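Avden Hand-Held Gripper Pair
Research equipment for bimanual demonstration of garment folding

The Avden pair records two-handed manipulation of soft items without a robot arm at the demonstration stage. It is supplied with the Zotar policy training package. 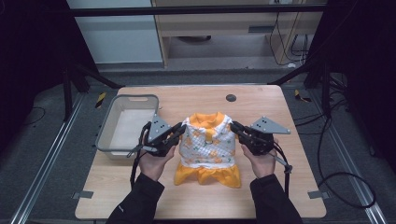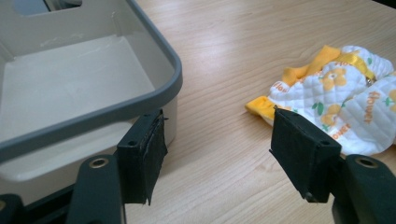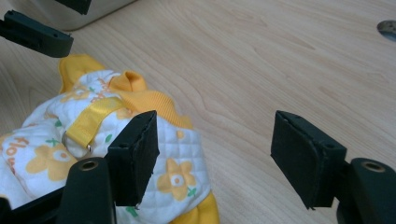

Folding policies trained on large, flat textiles often perform poorly on small, shaped clothing. The Bhardwaj study, led by Sneha Dwivedi with Kohei Onishi, examined whether wrist views improve results on such items. The quilted garment with its ruffled skirt and ribbed collar is typical of the difficulty – the collar and the thin strap give the policy a cue to orientation, but once the cloth is crumpled its folds can hide part of the printed pattern. Training used 963 demonstrations across 11 garments. With both wrist views enabled, the policy completed 80 percent of trials; with the head view alone, it completed 63 percent.

Fingertip pads are replaceable and should be inspected for fraying before each session. Orders for the pair are accepted through Cekier, with the next shipment in September.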